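Forsyth's Swap Shelf Is Moving to Barnance Hall, and You're All Invited

FORSYTH, 30th October — I've been putting off writing this one because I wanted every last detail nailed down first, but I can't sit on it any longer. The Jullska Swap Shelf is moving! After four years in the back of the old feed store on Tonach Road, we're packing up our kitchenware, our jigsaw puzzles and our frankly enormous pile of picture books and heading over to Barnance Hall, where we'll have room to turn around without knocking over a stack of saucepans.

If you've never been, the shelf is about as simple as it sounds. You bring something you don't need, you take something you do, and no money changes hands. We started with one bookcase and a hand-lettered sign, and this past year we passed on 1,467 items (I write them all in a green ledger, so I can stand behind that number).
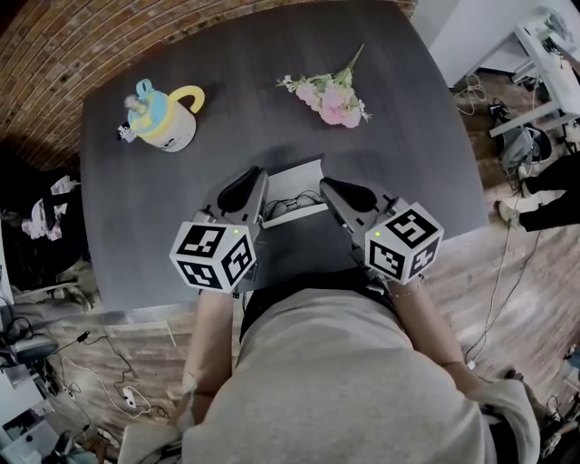

The new room is open on Wednesdays and Saturdays, from ten in the morning until the last person has finished chatting. We've got 20 proper shelves this time, all at a height you can reach, and a separate corner for baby and toddler things. Parents have been asking for that corner for ages. There's level parking out front too, so no more hauling a box of dinner plates up those terrible steps.

A few things we'd love to see come through the door this fall: winter coats in kids' sizes, lunch boxes, board games with all their pieces, baking pans, and gardening books. We always run out of gardening books. Please wash or wipe down whatever you bring, and if it plugs in, tape a note to it saying that it works. We can't take mattresses, car seats or open paint, however nice the color is.
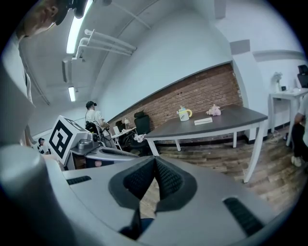

What's changing and what isn't

The rules are staying put. You can take up to four items a visit, and you don't have to bring anything to take something. I know some folks feel shy about that, so let me say it loud and clear — come empty-handed if you need to! Our holding service stays as well. Tell us what you're after, we write it on a card, and we call you when one turns up.

What's new is the mending table. Once a month we'll set out thread, glue and small screwdrivers, and you can sit down with your wobbly chair leg or your torn backpack and have a go at it in good company. Coffee will be on. I'm hoping to have the full mending calendar out by April, but the first few dates will go up on the hall door as soon as I have them.

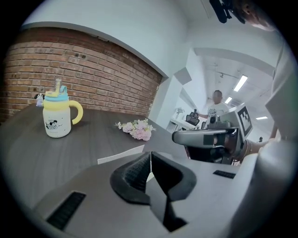

What happens to things that don't get picked?

They stay out for six weeks, then go to the Forsyth school fair or the recycling center, depending on what shape they're in.

The move has cost us more than 175 dollars in paint and shelf brackets so far, and every cent of it came from the bake sale. Thank you, bakers! The lemon bars were gone before I got one, and I've only mostly forgiven you.
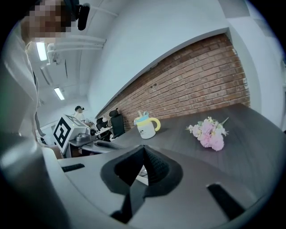
One regular wrote to us that she furnished half of her first kitchen from the old feed store and would be bringing the waffle iron back now that she had finally bought her own. She also asked that we keep the puzzle exchange near a window, and we will.

Opening day at Barnance Hall is the second Saturday in November. Doors open at ten, and there'll be cider and a free book for every child. If you can lend a hand with boxes the evening before, stop by the feed store and put your name on the sheet by the door.

Recent news from the Jullska Swap Shelf
Bake sale results and a plea for more lemon bars
Summer hours on Tonach Road
How to pack glassware for drop-off
Wanted: gardening books, any condition

Last updated: Wednesday afternoon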